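7 March 2020

Back at the glaze bench after far too long, and very glad of it! The Kashyap white is the one I've been fretting over since December. Batch 154 went on too thick, and Lucienne thinks I'd let the bucket settle (she's probably right, she usually is). So today I sieved it twice and added a splash more water, then a splash more after that, and it poured like single cream.
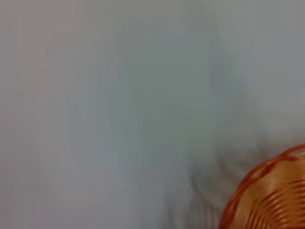
Pale grey, greener towards the middle.

Rüdiger wants the Skivau bowls by the same firing, so the top shelf is his and I'll squeeze my test tiles in underneath. Weighed out 933 g of dry mix for the next lot, which should leave nearly enough for the Derkness jugs too if I'm careful with the brush.

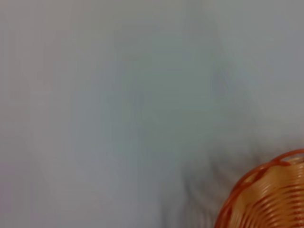
Must remember to wax the feet before dipping, I always forget on the small ones. Lucienne, if you get in first, please don't use the blue sieve, the mesh has gone at one side. Cones are in the tin by the door.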